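How to Set Up a Small-Cash Pouch for Travel, Markets and Everyday Errands

I have been keeping a cash pouch for more years than I care to add up, and I still think it's one of the nicest little habits a person can pick up. Cards are wonderful until you're standing at a farm stand with a bag of peaches in your arms and a coffee can with a slot in the lid. Then you want ones, and you want them in a place where your hand can find them without putting the peaches down!

This page goes through how I set mine up, from picking the bag to folding the bills to keeping it stocked. It takes an evening the first time (less if you don't stop to read all the old receipts, which I always do) and a few minutes a month after that.

What you'll need

A fabric pouch or organizer with at least one zippered pocket and one open pocket
A stack of one-dollar bills, plus a few fives and tens
Two or three plain envelopes
A pencil
A clear table with good light

Choosing the bag

You don't need anything fancy. My first was a pencil case. The one I use most these days is a black fabric organizer from Vundora, and before that I had a little canvas thing by Tustov that I loved dearly until the zipper gave up on me in an airport. Look for soft fabric that folds without fighting you, and a zipper pull big enough to grab when your fingers are cold. Tiny pulls are the bane of my existence. If the bag you like has one, thread a key ring or a loop of cord through it and you'll be much happier.

Dark colors hide pocket grime, and they also hide whatever is at the bottom of the pocket, so if you go with black, try to find one with a light lining. If you can't, it isn't the end of the world. You'll just learn to go by feel.

Step 1: Empty everything out

Turn out every pocket you currently keep money in: the purse, the coat, the glove box, the dish by the door. Put it all on the table in one heap. Coins go to one side for now. Receipts go to the other side, and please be stronger than I am and leave them until the end.

Step 2: Sort and flatten

Make a pile for each kind of bill and turn them all to face the same way. I know this sounds fussy. It makes counting so much quicker, though, and once you've done it a few times your hands do it on their own while you listen to the radio.

Badly crumpled bills can be smoothed over the edge of the table and left under a heavy book overnight. Don't iron them. I tried it once and the smell was not pleasant. Anything torn or taped goes into an envelope marked "bank," and I take it along the next time I'm there.

Step 3: Decide how much to carry

For ordinary errands I keep the whole pouch under $100, mostly in ones and fives. For a weekend away I go up to $200, and the extra sits in an envelope in the zippered pocket so I'm not thumbing through it at a counter. I have a cousin who carries a good deal more, and I worry about her. If losing the pouch would ruin your week, you have too much in it.

The first time I did this properly, back in February, I came up with $196 from coats and drawers alone, and I had honest-to-goodness believed I had no cash in the house.

Step 4: Fold the ones

Keep larger bills flat in the envelope, but fold the ones before they go in. A single fold is enough for most pockets. If the pocket is shallow, fold again so the bill has a bit of thickness and doesn't slip down out of reach. Press the crease with your thumbnail, but don't go at it so hard that you weaken the paper.

Fold each bill by itself. A folded stack looks tidy, but then you have to unfold the whole thing to get one dollar off it, usually with a line forming behind you.

Step 5: Tuck them where you can grab them

Slide a couple of folded ones into the open pocket with their upper portions showing and one slightly overlapping the other. You want enough sticking out to pinch, and the "1" where you can see it, so you know what you're pulling out before you pull it.

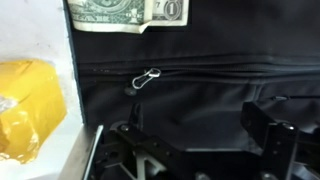 Two is plenty for the open pocket. More than that and they start working their way up and out as you walk, and you'll be chasing dollar bills across a parking lot like I did outside the Mayrhofer garden center. Refill from the zippered pocket when you get back to the car or sit down for lunch.

Before you head out, close the zipper all the way and give the bag a gentle shake upside down over the table. If a bill falls out, either the pocket is too loose or the fold is too slim. Try a thicker fold first. For a really slack pocket, a few hand stitches at one corner will snug it up nicely.

Step 6: Give the coins their own spot

Coins and bills in the same pocket is a recipe for muddle. Quarters go in a small tin or a snap purse, and I only carry a handful. The rest go in a jar at home. Ours got to 1,000 pennies before anyone felt like rolling them, and that was a long, sticky afternoon.

Step 7: Write it down and restock

I keep a slip of paper in the zippered pocket with the starting amount at the top, and I jot down what I take out. Sometimes I forget. It's fine. At the end of the month I count what's left, top it up, and start a fresh slip.

When you restock, ask the teller for ones that aren't brand new, if they have them. Crisp new bills stick together something terrible, and you can easily hand over two.

A few odds and ends

If the pouch gets dirty, empty it completely (check the corners!) and wash it by hand in cool water with a little dish soap. Let it dry with the zippers open.

A stiff zipper will usually loosen up if you rub the teeth with a pencil tip or a bit of plain candle wax, then run it back and forth several times.

For trips with more than one currency, use a separate pouch for each. I have a red Zorkach one just for foreign money, and it lives with the passports.

And now you may read the receipts.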